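Testspielerinnen und Testspieler gesucht: Rundentaktik-RPG »Istier«

Hallo zusammen,

ich bin Sérgio Quintela und bastle mit einem sehr kleinen Team seit einer gefühlten Ewigkeit an Istier, einem rundenbasierten Taktik-Rollenspiel für PC und Handhelds. Im Oktober wollen wir die zweite große Testrunde starten, und dafür brauche ich euch! 25 Plätze habe ich zu vergeben, gern an Leute, die schon mal um drei Uhr nachts einen Spielstand neu geladen haben, weil die Heilerin ein Feld zu weit links stand.

Worum geht es im Spiel?

Istier spielt in der Hafenstadt Prukaston, die seit einem Winter keine Schiffe mehr gesehen hat. Ihr führt eine Truppe von Lotsen, Schmugglerinnen und einem ziemlich schlecht gelaunten Glöckner durch die Viertel, sucht euch Verbündete und entscheidet, wem ihr die knappen Vorräte gebt. Gekämpft wird auf kleinen, verwinkelten Karten mit Höhenstufen. Jede Figur hat zwei Aktionen pro Runde, und wer die zweite aufspart, darf im Zug des Gegners eingreifen. Das klingt simpel, führt aber zu herrlich fiesen Situationen (ich verliere regelmäßig gegen mein eigenes Spiel).

Im Moment gibt es 74 Karten, davon sind die im Unteren Hafen und im Glockenviertel fertig ausgeleuchtet. Der Rest sieht stellenweise noch nach grauem Karton aus, bitte nicht erschrecken. Die Musik ist zum größten Teil drin, die Zwischensequenzen noch nicht.

Was ihr machen sollt

Ihr spielt die ersten beiden Kapitel, und zwar so, wie ihr eben spielt. Keine Checklisten, keine Pflichtstunden am Stück. Ich hätte nach jedem Kapitel gern einen Fragebogen zurück, außerdem Fehlermeldungen über unser Testportal Grilus, das im Hauptmenü mit F2 aufgeht. Aus der ersten Runde kamen 569 Meldungen, und ich habe jede einzelne gelesen. Meine Lieblingsmeldung bestand aus den Worten »Der Hund ist jetzt Bürgermeister«. Mit Spielstand im Anhang, also bitte: Spielstand immer anhängen!

Besonders neugierig bin ich auf die Kämpfe in Kapitel 2. Die neue Gegnerklasse dort, die Cunha, kann Felder überfluten, und ich habe noch kein richtiges Gefühl dafür, ob das spannend ist oder bloß nervt. Schreibt mir da ruhig ungefiltert, was ihr denkt.

Wen ich suche

– Leute ab 18, die Deutsch oder Englisch gut lesen (im Spiel steckt viel Text)
– ein Windows-Rechner oder ein Handheld-PC, gern auch ein älteres Modell
– Erfahrung mit Taktikspielen ist schön, aber ich möchte auch mindestens fünf Plätze an Neulinge vergeben
– wer mit Farbsehschwäche oder nur mit Controller spielt, schreibt das bitte dazu, die Anzeige der Reichweiten haben wir gerade komplett umgebaut

Wer beruflich für ein anderes Studio testet, klärt bitte vorher, ob das okay ist. Es gibt eine kurze Vertraulichkeitserklärung, eine Seite lang und halbwegs lesbar. Streams und Screenshots gehen in dieser Runde leider noch nicht.

Was ihr davon habt

Bezahlen kann ich die Testrunde nicht, das sage ich lieber gleich. Ihr bekommt das fertige Spiel zum Erscheinen geschenkt, auf Wunsch euren Namen im Abspann und Zugang zu unserem Chat, in dem abends ab 20 Uhr eigentlich immer jemand vom Team herumhängt und über Balancing oder Snacks diskutiert. 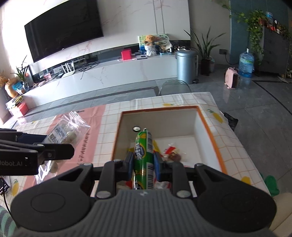

So bewerbt ihr euch

Schickt mir über das Kontaktformular auf der Istier-Seite ein paar Zeilen mit dem Betreff »Testrunde Prukaston«. Ich wüsste gern, auf welchem Gerät ihr spielt, welches Taktikspiel ihr zuletzt durchgespielt habt und welches ihr entnervt abgebrochen habt (das zweite interessiert mich fast mehr). Einen Lebenslauf braucht es nicht.

Ich antworte allen, auch wenn es mal eine Woche dauert. Wer diesmal keinen Platz bekommt, rutscht auf die Liste für die nächste Runde, sofern ihr das in der Nachricht nicht ausschließt.

Ich freu mich auf eure Post!

Sérgio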